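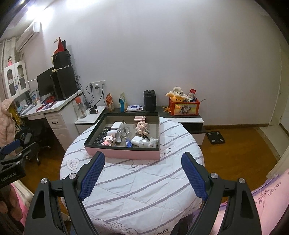 An open box on a round bed with a striped comforter.

How does a sad story get into the news?

Sometimes you hear on the news that a person was badly hurt, or died. Maybe you ask yourself: how do the reporters know this?

First, somebody tells the newspaper. It can be the police, a hospital or a neighbor. Then a reporter starts to ask questions. What happened? Where? Who saw it?

In the town of Harnlow, the reporter Ah-rin Yook once heard that 33 people were hurt in a bus crash. She called the police and the hospital. The right number was 11. The first caller had made a mistake - this happens often when people are scared.

Her editor, Didier Huet, read the story before it was printed. An editor looks for mistakes and asks, "Who told you this?" He also waited with the names, so that the families could hear the news first from the police.

Some websites copy a story without any check. If a story makes you feel worried, you can look if other newspapers tell it too. You can also talk with a grown-up you trust - and it is fine to turn the news off.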